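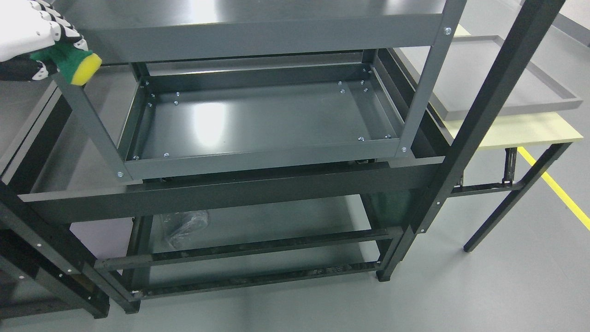 Bongani Nel 来信说,他把同一批层板分装在两个房间,一间是水泥地,一间是架空地板,架空地板那间的架子半年后开始向过道一侧偏,层板本身却看不出变形,他想知道应该先查立柱还是先查地面。先查地面。具体步骤见“安装与调平”一节中关于架空地板的条目。

钢制组合货架常见问题

适用范围:Lultasura 供应的轻型与中型螺栓连接货架,包括 Ciobanu 系列(平层板)和 Hirside 系列(浅盘层板)。重型托盘货架、阁楼式货架、移动密集架不在本页范围内,请另查相应手册。本页由 Endang Sitompul 维护,技术内容由 Arif Latuheru 核对。

一、选型

Ciobanu 系列和 Hirside 系列有什么区别?

立柱相同,孔距相同,连接件通用。区别在层板。Ciobanu 的层板四边向下折弯,上表面平整,适合放纸箱、档案盒和需要横向推拉的物品。Hirside 的层板四边向上翻起,形成浅盘,适合放小件、瓶罐和可能滴漏的容器。两种层板可以装在同一组架子上,不需要转接件。

混装时应注意,浅盘层板的翻边会占用上方净空,计算层间距时从翻边顶部量起,不要从盘底量起。

层板承载 200 公斤是什么意思?

指单块层板在均布载荷下的额定值。均布的含义是货物重量大致均匀地压在整个板面上。以下情况不属于均布,额定值不能直接套用:

重物只压在板中央的一小块区域。
设备用四个小脚支撑,脚下没有垫板。
货物集中在前半边,后半边空着。
货物悬挑在层板外缘之外。

遇到集中载荷,先在货物底下加垫板,把力传到前后两道折边上。垫板的长度应跨过层板中部的加强筋。加垫板以后仍无法判断的,把货物的重量、底面尺寸和放置位置发给技术支持,由我们核算。

每层都能放满吗?

不一定。除了单层额定值,还有整组额定值,取决于立柱截面、最大层间距和是否装有斜撑。层数多时,整组额定值往往先达到。整组额定值印在随货标牌上,标牌应装在端部立柱的正面,高度以站立时能看清为准。

为什么层间距加大以后,整组额定值反而降低?

立柱在竖向压力下的失稳与无支撑段长度有关。层板通过螺栓与立柱连接,对立柱起侧向约束作用。拆掉中间一块层板,相邻两块层板之间的立柱段变长,临界载荷下降,下降的幅度比长度增加的幅度大。因此不能按“少一层板就少一层货,所以更安全”来推算。改动层间距之后,按标牌背面的对照表重新取值。

最底层离地的高度影响也很大。从地脚到最底层板这一段通常是整根立柱中最不利的一段。为了方便清扫而把底层抬高时,应查表确认。

立柱最高能做到多少?

标准立柱最高 3,000 毫米。更高的要求需要拼接立柱,拼接处的位置、连接板和螺栓数量由我们出图,不接受现场自行对接。

高度和深度之间有没有限制?

有。高度与深度之比超过手册规定值的架子,必须与墙体、地面或相邻架组连接。单排独立放置的窄架最容易超限,背靠背双排用背连件连接后,深度按两排合计。只用扎带或木楔把两排架子别在一起,不算背连。

可以放在冷库或潮湿的房间吗?

标准涂层为静电粉末喷涂,用于干燥的室内环境。相对湿度长期偏高、有凝露或有盐雾的场所,应订购镀锌底材加喷涂的版本,并配套使用不锈钢螺栓。标准版放进潮湿房间,锈蚀一般先出现在立柱孔的切口、层板折弯的外角和螺栓头下方的压痕处。

低温环境需要另外考虑地脚塑料垫的脆化,订货时注明使用温度。

二、到货与验收

收货时检查什么?

先对照装箱单核对品名和规格,再看包装外观。包装角部有压痕的,当场拆开检查里面的层板折边。折边弯折比板面凹陷更严重,因为层板的抗弯能力主要来自折边。板面有轻微凹陷而折边平直的层板一般可以使用;折边有折痕、开裂或明显波浪的应隔离待换。

立柱要看直线度。将立柱平放在已知平直的台面上,依次翻转各面,用塞尺测量间隙。间隙超过 2 毫米的立柱不要安装。

批量很大,必须逐件检查吗?

可以抽检,抽检方案由双方在合同中约定。Devcombe 仓库那次验收的总数是 3,272 块层板,采用的是按包装垛抽样,每垛上、中、下各取若干,角部受压的垛改为全检。抽样时不要只从垛顶取件,运输中的挤压损伤多数在垛底。

表面颜色略有差异,算缺陷吗?

同一批次内用肉眼能够分辨的色差,可以提出更换。不同批次之间的轻微色差属于正常范围。扩容订单如果对颜色一致性有要求,下单时提供原订单编号,我们按留样调配。深色涂层在侧光下容易显出橘皮纹,判定时应在漫射光下、一臂距离处目视。

螺栓数量和装箱单对不上怎么办?

螺栓按架组分袋,每袋附余量。先确认是否有袋子混入了层板包装的夹层。确实缺少的,写明规格和缺少的袋号,由技术支持补发。不要用五金店购买的近似规格替代,螺纹、头型和强度等级三项有一项不符都会影响连接。

三、安装与调平

安装顺序是什么?

先装两端的片架,再装最底层和最顶层板,使架体成形,此时所有螺栓只带到手紧。然后调平、找方,再由下往上装中间层板。全部到位后统一拧紧。一边装一边拧死的架子,后装的孔位常常对不上,强行撬孔会使孔边卷起,涂层也会受损。

怎样找方?

测量背面两条对角线。两条对角线之差在手册允许范围内,即可认为架体为矩形。超差时松开同侧连接,沿较长的对角线方向轻推架体,重新测量。不要用锤直接敲击立柱,需要敲击时垫木块。

螺栓装在哪一侧?

螺栓头朝外,螺母朝内,垫圈放在螺母一侧。过道面的突出物越少越好,取放软包装货物时不易刮破。装反并不降低强度,但巡检时不便于观察螺母是否松动,建议改正。

拧紧力矩取多少?

按随货单据给出的力矩值,用力矩扳手拧紧。使用电动工具时将离合器调到低于规定值的一档,最后一段用手动力矩扳手完成。薄钢板连接过度拧紧,会把孔边压成碗形,表面看起来很紧,预紧力在使用一段时间后反而下降。

螺栓一定要装满每个孔吗?

每个连接点需要的螺栓数在图纸上标明。图纸标两颗的地方不能只装一颗。图纸未标的孔是调节孔,空着即可,不必补装。

三角加强片可以省掉吗?

不可以。加强片承担架体在纵向的抗侧移。没有背部斜撑的架子,抗侧移几乎完全依靠节点刚度,省掉加强片以后,空载时可能看不出问题,装货后推一下就会明显晃动。已经装有背部交叉斜撑的架组,中间层的加强片可以按图纸减少,顶层和底层仍需保留。

地面不平怎么处理?

用配套的钢垫片调整,垫片应完全位于地脚板下方,不得悬出。多片叠加时应选用厚片减少片数。纸板、木片、橡胶块在长期压力下会变薄,不能作为永久垫片。

调平以立柱的垂直度为准,层板的水平度作为复核。用水平尺分别贴在立柱的正面和侧面测量,高架用铅垂线。

架空地板上能不能安装?

能,但应先取得地板的集中载荷数据。立柱地脚很小,整组重量通过四个点传下去,每个点的压力可能超过单块地板的允许值。处理方法是在地脚下铺设通长钢板或槽钢,使力传到地板支座上。

对已经出现偏斜的架组,按以下顺序排查:

卸空货物,记录卸载前后立柱垂直度的变化。
卸载后立柱基本回正的,检查地脚下方的地板是否有弹性下挠,以及支座是否松动。
卸载后立柱不回正的,检查地板支座是否有永久沉降,再检查底部连接螺栓和加强片。
以上都正常的,拆下立柱单独检查直线度。

偏斜总是朝过道一侧的情况,多见于前排地脚落在地板中部、后排地脚落在支座附近。前后支承刚度不同,装货后前排下沉较多。把架组沿深度方向移动,或者加铺槽钢,两种办法都可行。重新就位后要在满载状态下再量一次垂直度,空载数据不足以说明问题。

必须固定到地面吗?

高深比在规定值以内、位于室内、不受车辆碰撞的架组可以不固定。满足以下任何一条的应固定:高深比超限;过道内有手推车或堆垛设备通行;位于抗震设防地区且当地规范要求固定;货物重心偏高。地锚的规格取决于地面材料,混凝土与砖地面不能通用。

能不能只固定到墙上?

可以,前提是墙体能够承受水平力。石膏板隔墙必须固定到龙骨上。轻质砌块墙需要使用专用锚栓。固定点设在架体上部,每组至少在两根后立柱上各设一点。墙面固定限制了架子向前倾倒,不能代替地脚调平。

四、使用

货物应该怎样摆放?

重的放在下面,轻的放在上面。单层内先放后部,再放前部,左右均匀。频繁取用的物品放在肩部与膝部之间的高度。货物不要超出层板前缘。圆柱形物品在平层板上应横挡或装盒,在浅盘层板上也不应依赖翻边挡住较重的滚动物。

可以踩在层板上取高处的东西吗?

不可以。人体踩踏是偏在前缘的集中动载荷,超出层板的设计条件,并且会使架体产生向前倾覆的力矩。高处取物使用登高梯,梯子不得靠在层板上。

装货之后还能调整层板高度吗?

不能带载调整。调整某一层时,该层以及其上各层应卸空。只松开一角的螺栓“先挪一点”的做法会使另外三角受扭,孔边容易撕裂。调整完毕后按新的层间距重新查表,更新标牌。

层板中部下垂,还能继续用吗?

看卸载后的残余变形。加载时的下挠属于弹性变形,在手册允许范围内是正常现象。卸空以后板面仍然明显下凹,说明已经屈服,应报废。把变形的层板翻过来使用是错误做法,折边方向相反,孔位也不对应。

层板可以开孔走线吗?

平板部分可以开小孔,孔边距折边和加强筋应大于手册规定的最小距离,开孔后去毛刺并补涂。折边上不得开孔。立柱上不得另行开孔或扩孔。需要大量走线的架组,建议订购带穿线孔的背板。

浅盘层板里有积液怎么办?

先确认液体种类。水和中性清洗液擦干即可。酸、碱、含氯清洗剂会侵蚀涂层,应立即清除,用清水擦拭后再擦干。浅盘仅用于临时容纳少量滴漏,四角是折弯搭接结构,未作密封,不能代替防泄漏托盘。储存危险液体时,按所在场所的规定另配托盘。

日常清洁用什么?

用湿布蘸中性清洗液。顽固污渍可以用海绵的软面擦拭,避免使用粗糙研磨面,研磨面会在有光泽的涂层上留下发白的细痕,深色板面尤其明显。不要用钢丝球。清洗液不应喷入立柱孔内,流进去的液体会积在地脚处。

清洁前缘折边时顺着长度方向擦,折边下方可能留有切边毛刺,应戴手套。

标签怎样贴才不伤涂层?

使用可移除胶的标签或卡槽式标签座。永久胶标签在撕下时可能带起涂层,已经贴上的,用温风加热后缓慢剥离,残胶用异丙醇擦拭,先在不显眼处试一小块。磁性标签在潮湿环境中会夹水,背面容易起锈点,应定期取下擦干。

五、检查与维修

多久检查一次?

安装后第一个月复紧一次。此后每季度做目视检查,每年做一次全面检查。过道有车辆通行的区域,目视检查改为每周一次,可以固定在 Monday 开库之前进行。发生碰撞、地震、漏水或超载后,随时检查。

目视检查看哪些部位?

立柱下段有没有凹陷或扭曲;地脚是否完全着地;螺栓是否齐全,头部下方有没有新出现的亮痕或锈迹;层板折边是否平直;加强片有没有松脱;标牌是否清楚并与现状一致。螺栓头周围出现一圈发亮的磨痕,说明连接处有相对滑动,应复紧,并查找晃动的来源。

立柱被撞出凹坑,可以敲平继续用吗?

不可以。冷弯薄壁型材的承载能力对局部形状非常敏感,敲平以后外观接近原状,材料却已经硬化,还可能产生微裂纹。处理办法是卸空受影响的架组,更换整根立柱。与相邻架组共用的立柱,两侧都要卸空。

在立柱外侧焊一块补强板也不可以。焊接会烧掉涂层,热影响区的变形难以控制,质保随之失效。

更换立柱需要拆掉整组架子吗?

不需要。卸空后用临时支撑托住受影响一侧的顶层和底层板,松开该立柱上的全部螺栓,抽出旧立柱,放入新立柱,按手紧、找方、拧紧的顺序完成。操作至少由两人进行。换下的立柱应当场做报废标记,避免被重新领用。

螺栓反复拆装后还能用吗?

螺纹完好、能用手顺畅旋入的可以继续使用。带尼龙圈的锁紧螺母每次拆卸后更换。镀层已经脱落的螺栓用在干燥室内没有强度问题,但会较早生锈,建议在年度检查时统一更换。

涂层划伤怎么补?

未见底材的划伤可以不处理。露出底材的,先用细砂纸打磨边缘,去除浮锈,用酒精擦净,待干后涂配套补漆笔。第一遍宜薄,干后再涂第二遍。孔边和折角处用棉签蘸涂,不要让漆流进螺栓接触面,漆层会使拧紧后的连接慢慢松弛。

架子有异响,是什么原因?

取放货物时出现短促的金属声,多为层板与立柱之间的贴合面滑动,复紧后一般消失。温度变化时出现的单次“咔”声,是层板热胀冷缩后在连接处释放,不影响使用。装货过程中连续发响并伴有可见变形的,停止装货,从上往下卸空。

能否用旧层板配新立柱?

同系列可以。订购前核对孔距和层板宽度。早期 Ciobanu 层板的角部折弯半径略大,装入新立柱时可能偏紧,允许在角部使用薄垫圈找补,不允许打磨立柱内侧。Alcides Huanca 在 Devcombe 库区整理过一份新旧件对照表,可以向技术支持索取,订货时附上对应的行号能减少来回确认。

六、搬迁、扩容与质保

搬家时可以整组平移吗?

不可以整组拖动或用叉车抬起。拖动时地脚受到侧向力,底部节点容易永久变形。矮架在卸空后,由多人从底层板处抬起,可作短距离移动,移动后重新测量对角线。其余情况应拆解搬运。

拆下的层板怎么堆放?

正面相对成对叠放,中间垫纸。堆放高度以最下面的折边不受压弯为限。层板不要竖靠在墙上长期存放。螺栓按架组装袋,袋上写明原位置,不同系列的锁紧螺母不要混放。

在现有架组旁边加一组,需要几根立柱?

使用共用立柱的加接组需要两根,前后各一根。共用立柱同时承受两侧的载荷,应按加接组的表格查整组额定值。左右两组的层高宜错开少许或取齐,具体以孔位不互相干涉为准。

转角处怎么连接?

直角转角应采用两组独立架体相邻布置,中间留出检修间隙,不共用立柱。转角内侧的取物空间受限,适合存放不常用的物品。

质保包括哪些内容?

包括材料缺陷、折弯与冲孔的尺寸超差、正常干燥室内环境下的涂层起泡和剥落。不包括碰撞、超载、自行开孔或焊接、使用非配套连接件、在未约定的潮湿或腐蚀环境中使用所造成的损坏。

报修需要提供什么?

订单编号、架组位置图、标牌内容、问题部位的照片、当时的存放重量以及最近一次检查记录。涉及偏斜的,还需要空载和满载两种状态下的立柱垂直度数据。缺少垂直度数据的报修单会被退回补充。

标牌丢了,能补发吗?

能。补发前需要确认现有层间距、层数和斜撑布置,我们按现状重新出具标牌。标牌补发之前,该架组按同系列最低一档额定值使用。

联系谁?

选型与报价由 Rohani Hutapea 受理。安装、检查和维修方面的问题由技术支持统一登记,按登记顺序答复,涉及架体偏斜或立柱碰撞的优先处理。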